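Drirno curfew vote – anyone else at the hearing?

ornberg_night_owl
Thu 7 May
I went to the council hearing on extending the downtown curfew until October and came home grumpy. It started after the trouble outside the Trimov warehouse, and fine, two nights of broken windows scared people. But now they want 98 more days? My shift ends at 11 and I've been stopped twice walking home.

lo_street_mom
Sorry you got stopped, but I'm for it. I live 15 doors down from that warehouse and I slept on the bathroom floor with my kids both nights. You can walk home with a work letter, can't you?

ornberg_night_owl
I have the letter! They still keep you standing there while they call it in – and it's always the same few blocks getting checked. Never once seen a patrol up on the hill.

pickle2222
Agree with owl. The report everybody keeps quoting says 1000 people were out that first night. Most of them were just standing around. I want to know who sent the messages telling folks to show up, and the council didn't spend five minutes on that.

lo_street_mom
OK, I'll give you that one. I'd like names too. But until we get them I want the street quiet.

tall_gus
Both of you should send in written comments, they have to read them into the record. I sent mine last night, took me longer than it should have. 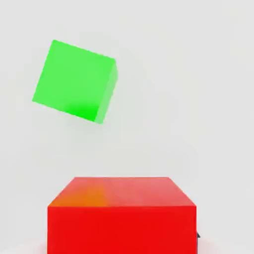
green cube over the red box

pickle2222
Nice green. Where do the comments go, the clerk's office or the form on the city page?

tall_gus
Clerk. The form ate mine the first time.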